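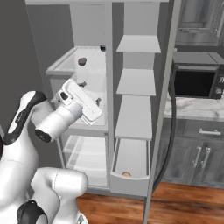 Which edition of the Bana memoir will the reading group use this season?
The group will use the paperback second edition from Bitholm, because the first edition lacks the afterword and its page numbers do not match.

Domasville Public Library
Book Review and Reading Group
Minutes of the regular meeting, September 5, 2018

Called to order at the usual time in the upstairs meeting room. A quorum was present. The chair presided and the secretary recorded.

1. Minutes of the previous meeting
Approved with one correction. Under item 3, "the translator's preface" should read "the translator's note." The preface is by the publisher and was not discussed.

2. Choice of edition
The chair reported on the two printings of the Bana memoir now in circulation. The first edition is a hardcover with wide margins and no index. The second edition adds a 43-page afterword, corrects the family chart at the front, and restores a passage dropped from the chapter on the author's schooling. Page references drift apart after the second chapter and do not line up again.

Members who already own the hardcover may keep using it. They are asked to cite by chapter and paragraph. The chair will not prepare a table matching the two sets of pages.

Moved and seconded that the second edition be the reference text for discussion and for the printed review. Carried.

3. Discussion of assigned reading: Bana, chapters one through four
Discussion opened on the question of form. The book is sold as a memoir, but long stretches of dialogue are given word for word for events that took place when the author was a small child. One member held that this moves the book toward the novel and that a review should say so in its first paragraph. Another replied that readers of memoir accept rebuilt dialogue as a convention, and that the author states the method plainly in the opening note.

It was agreed that the review will mention the opening note and quote one sentence from it. It will not use the word "novel" in describing the book.

On structure, the group noted that the second chapter is told out of order. Two members found the jump forward hard to follow on first reading. A third pointed out that the line space before the jump falls at the foot of a page in the paperback and is easily missed. The point will be left out of the review as a matter of typesetting.

On style, most of those present favored the short descriptive passages over the reflective ones. The ferry crossing in chapter three was read aloud. The closing paragraph of chapter four was criticized for restating what the chapter had already shown. There was no agreement on whether the restatement is the author's or was added in editing.

4. Length and format of the printed review
The current limit for a review in the library bulletin is one column. The secretary reported that recent reviews have run over and have been cut at the layout stage, in one case removing the final paragraph without notice to the writer.

Discussion followed on whether to ask for more space or to write to the limit. The bulletin editor had stated by letter that a second column is possible for one title per season if requested before layout begins.

Moved and seconded that the second column be requested for the Bana review. Carried, with one opposed. The member opposed asked that the reason be recorded: a longer review of one title reduces the number of titles covered.

Moved and seconded that all other reviews carry the following heading, in this order: title, author, publisher, year of edition read, number of pages. Price is to be left out. Carried.

5. Rating scale
Tabled at the previous meeting and taken up again. Under the present scale a reviewer gives a score out of 100. The secretary noted that scores have bunched near the top and that no two reviewers appear to use the scale in the same way. A proposal was made to replace it with 4 fixed terms: recommended, recommended with reservations, of limited interest, and not recommended.

Objection was raised to "of limited interest" on the ground that it may describe a good book on a narrow subject. The phrase "for readers of the subject" was offered in its place. The amendment was accepted by the mover.

Carried as amended. The new terms apply from the next bulletin. Scores already printed will stand.

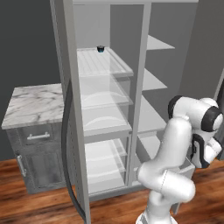 When is the draft of the Sandhu review due?
Drafts go to the secretary by the January meeting, and comments are returned to the reviewer in writing.

6. Sandhu story collection
The group received the Sandhu collection as its next title. The stories were first printed separately in magazines, and several were revised for the book. A member asked whether the review should compare the versions. The chair ruled that the review covers the book as published. Differences may be raised in discussion if a member has the earlier texts at hand.

Reading will proceed in the order of the table of contents. The long story at the end will have a meeting to itself. Members are asked to finish it beforehand, as its ending will be discussed at the start.

7. Copies and holds
The library holds too few copies of the Sandhu collection for the group. The chair will request further copies through interlibrary loan. Loan copies may not be marked. Removable flags are allowed and must be taken out before return.

A request for the large print edition was received. The publisher's list does not show one. The secretary will write to Bitholm to confirm.

8. Other business
A member asked that the opening statement by the discussion leader be kept short. The chair agreed to remind leaders of the existing rule, under which the statement covers the assigned pages only and omits the author's life.

A suggestion that the group read one book of poems each season was held over. The member making the suggestion will bring a short list of titles in print.

9. Actions
Chair: place the interlibrary loan request; remind discussion leaders of the rule on opening statements.
Secretary: request the second column from the bulletin editor; write to Bitholm about large print; send out the revised heading and the new rating terms.
Reviewer of the Bana memoir: supply the quoted sentence from the opening note with its page number in the second edition.

There being no further business, the meeting was adjourned.

Respectfully submitted,
Secretary, Book Review and Reading Group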